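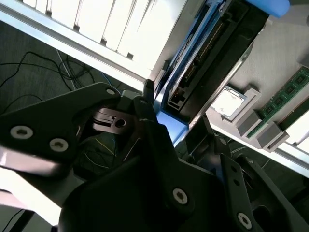
So I've been meaning to write up our house rules for the computer assembly bench for ages, mostly because people keep emailing me the same three questions and I keep typing the same three answers. Grab a coffee, it's a bit of a ramble!

First thing: everything gets a holder. Processor, memory, all of it. When I started at Nivex we used to lay memory modules flat on the tabletop and ask the gripper to pick them up from there, and you can guess how that went (a thin green board, lying flat, with two big black fingers coming down at it). Now the memory sits in a pair of gray blocks and the processor has its own rectangular holder, and the program only ever picks from those. If a part isn't in its holder, the job doesn't start. I'm pretty stubborn about this one.

Second: don't touch the gold. Fingers on the edges, always, and that goes for human fingers as well as the robot's. Same with the slot on the board, where those tiny contact pins are just begging to be bent. We wear wrist straps whenever we load parts, even for one quick swap. Especially for one quick swap, because that's when I get lazy.

Third, and this is the one I get pushback on: force limits are set per part and they live in a file everybody can read. Our old habit was to bump the number up until the module clicked in, and then forget we'd done it. At the Ovberg site they went through their log and found 2,752 insertions run on a limit that had been raised "just for today" back in March. Nothing broke, but still. These days a changed limit needs a note next to it saying who, why and until when, and if the note is missing the old value comes back overnight.

A few smaller ones, in no special order:

Check the finger screws every 200 cycles. Put a paint mark across each one if you can, it makes a loose screw so much easier to spot.

Slow down near the slot. We do the last 31 mm at crawling speed and I've never once wished it was faster.

Keep cables out of the path of the arm, including the ones on the floor. I'm the worst offender here and I know it. Loops of black cable breed when you leave the room, I swear, and every one of them is something to snag or trip on.

Anyone can hit the stop button, for any reason, and doesn't have to explain. New folks need to hear that on day one, out loud, from a person.

I know the proper safety standards cover a lot of this in much better language, and you should absolutely read those and do your own risk assessment before you copy anything from a blog. Ours took five afternoons, and two of those went on arguing about where the fence should go.

Next up I want to get into how we label the holders, since the Jiline trays came with a numbering scheme that I can't stand. If you have one you like, leave it in the comments!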